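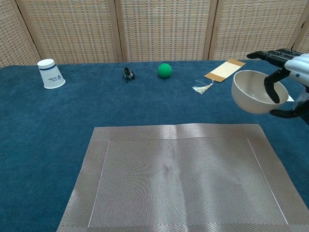

Speaker notes, version 3. Slot is 20 minutes with questions. Speak slowly in the first part, because Ville says I run when I am nervous.

**Opening (no slide)**

Good afternoon. My name is Viorica Sima, and I work on public contracts. For a long time I was on the buying side, in a ministry, and now I advise those who buy. Today I want to talk about one narrow thing: what happens when the state hires a private company to guard a building, and that company hires a second company to do it.

I will not speak about whether the state should use private guards at all. This is a good question, but it is for another room. I take it as given that the contract exists and somebody must look after it.

(Pause. Drink water.)

**Slide 2: Three names on one gate**

The case is a storage site at Stundovitz. It belongs to the ministry. The contract for guarding was given to Daton. Daton passed the night shifts to Trultik. For the dog patrols Trultik used a small family firm, Grecu.

So if you came to the gate after dark, the man who asked for your papers had a Daton badge, a Trultik payslip and a dog from Grecu. This gets a laugh usually. Wait for it, but do not wait long.

All of this was legal. I must say this clearly, there are people here who know the firms. The contract allowed subcontracting "with notice to the authority". It did not say what the notice should contain, or who should read it.

**Slide 3: The notice**

Show the letter with the addresses covered. It is 4 lines long. It gives the name of the second company and the start date. It does not give the number of guards, their training, or who can give them orders.

The letter was received, stamped and put in a folder. Dorin Crăciun, who was the contract officer at that time, has allowed me to tell this. His words to me: "I had 900 pages of contract and one letter. I read the contract."

I have much sympathy with him. I would have done the same.

**Slide 4: What the orders said**

Every guarded site has post orders. It is the small book which tells the guard what he may do: when to stop a car, when to call the police, when to use force and when not. At Stundovitz there were two versions. The ministry had approved one. Trultik had written the other for its own people, and it was shorter and in some places stricter.

Example for the audience: a person is inside the fence and does not answer. In the ministry version the guard keeps distance and calls. In the Trultik version he detains. Grecu's handlers had seen neither.

If somebody asks: no, there was no injury. One April night a surveyor who had forgotten to register was held in the gatehouse for some hours. He complained, and this is how we learned of the second book.

(If I am behind time, go directly to slide 6.)
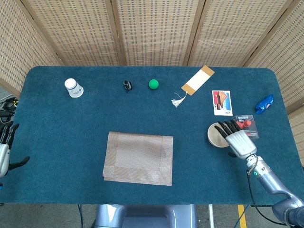
*Photo: Fouzia Hashmi*

**Slide 5: Who is responsible**

Here I follow the paper by Cornel Pană, who puts the question in a simple way. Ask each party, separately, "who can remove this guard from the gate tonight?" If the answers are different, you have a problem, even if every document is in order.

We asked. The ministry said Daton. Daton said Trultik. Trultik said that they would need to speak with Daton.

Do not comment on this. Read the three answers and change the slide.

**Slide 6: What we changed**

Keep this part practical. People want to copy it down.

- The notice is now a form. It asks for names, licences, training dates and the direct supervisor of each shift.
- A subcontractor may not subcontract again without written consent. Silence is not consent.
- One set of post orders, with a signature from each guard before the first shift.
- The contract officer visits at night two times per year, and does not announce it.

The price went up a little. Daton argued against the second point and I think their argument was fair: with short notice it is hard to find dog handlers. We agreed a list of approved firms in advance, and Grecu is on it.

**Slide 7: What still does not work**

The form is long and it arrives late. The licence register is updated only when somebody complains. And the night visits depend on one person, who also has other 200 contracts on his desk. I do not have an answer for this last one. Ask the room, Ville Hämäläinen has promised to speak first if it is quiet.

**Questions I expect**

*Why not take the work back in house?* We calculated it. The posts could not be filled at the salary we are permitted to offer.

*Did Daton lose the contract?* No. It was extended under the new terms.

*Can we have the form?* Yes, leave your card with Fouzia. I must first remove the site names.

*Is it the same for sites abroad?* Different law, I do not want to guess. Send them to Cornel.

Remember to switch the microphone off before walking back.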